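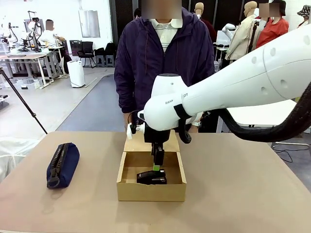
Clollora desk-box set – README

Last edited April 23, 2026 by Nuria Lencho. Ask Padmavathi Nadar about anything in the older Pomura folders, I only did the renaming.

What's in it

Short recordings of small office stuff going into cardboard boxes, and boxes being opened and shut. 900 clips. Staplers, pencil cases, that kind of thing. No food, no glass, nothing with liquid. Split is by item, so a stapler in train won't show up in test.

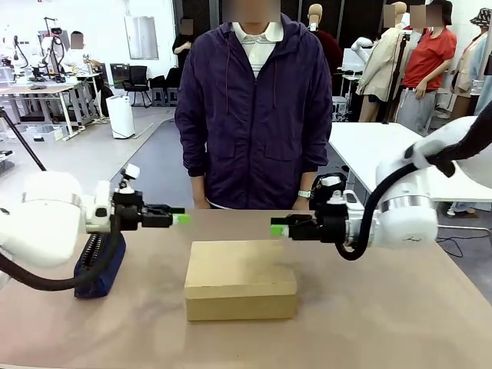
Boxes are plain brown cardboard, no printing wanted on the outside. A clip that begins with the box shut has it lying flat on the table, long side facing forward, and gets the tag start_closed. Everything else is start_open. Half-open ones went in start_open, which I'm not thrilled about – will fix in July maybe.

Labels

item – what goes in the box
box_state – open, closed, flap_up
flap – front, back, side, unknown
note – free text, often blank

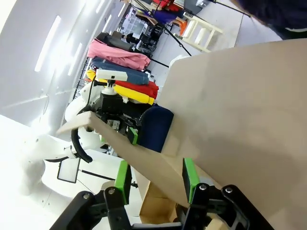

flap is the messy one. Ramasamy and Tamen batches were labeled by diffrent people and they didn't agree on "side". Treat side and unknown as the same thing for now. Fabric items have their own label list, see fabrics.txt.

Known problems

- 17 clips have no item label. Left in, listed in missing.txt
- creased or torn flaps are not marked anywhere
- "pencil case" and "pouch" both used, same meaning
- 22 clips in Tamen are named twice, keep the one ending in _b

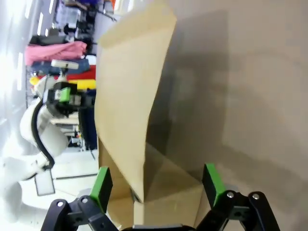 - box_state changes a bit late in the Pomura clips, dont rely on it for exact timing

Use

Fine for internal work and class projects. Ask before passing it on. Faces are blurred, please keep them that way in any copies you make.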